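**Cell technician (part time) for our sorting cell, start in November**

Niveck is a small workshop in the Otberg building, second floor. We run one robot cell, which everybody calls Poko. It sorts toy bricks by color into plastic bins, and we use it to test grippers for our customers. We are looking for a person who will look after this one cell and keep it in good condition.

The work is practical. Each morning you switch on the cell, move the arm to its home position and check the two gripper fingers. The grip pads have a diamond pattern, and dust from the bricks collects in it, so you clean them with a dry brush. You measure the opening of the fingers at 2 points and write the values in the log. When a pad is worn, you change it and do the finger alignment again. Our last pair of pads made 1,288 grips before we replaced it, and we would like to know if a better cleaning can make this number higher.

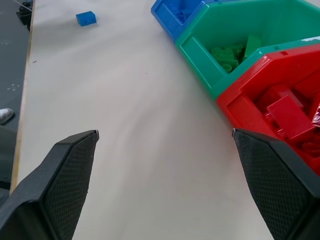 You also take care of the bins. They must stand in the same position at the start of every run, with the open side free, and after the run you empty them and put the bricks back on the table. If a bin has moved, the arm can touch the rim, and then the wrist must be calibrated again. This takes 15 minutes when you know the procedure. We will teach you.

**What we expect from you**

- You have some experience with machines, for example from a bicycle shop, a printing house or a school laboratory. A diploma is not necessary.
- You can use a torque screwdriver and a caliper.
- You write clear notes in English. Small mistakes are no problem, we make them also.
- You always press the stop button before you put your hand near the fingers.

**What we offer**

The position is for 7 months, in the mornings from 8:30 until 12:30. A longer contract is possible. You will have your own set of tools and a paid introduction of two weeks. The service manual for the arm was written by our former colleague Górecki, and you are welcome to correct it.

Please send a short letter and your CV to Kam-wah Hsu at Niveck. In the letter, tell us about one thing you have repaired and how you found the fault. We answer every letter. Candidates we invite will spend one hour at the cell and change one grip pad together with us.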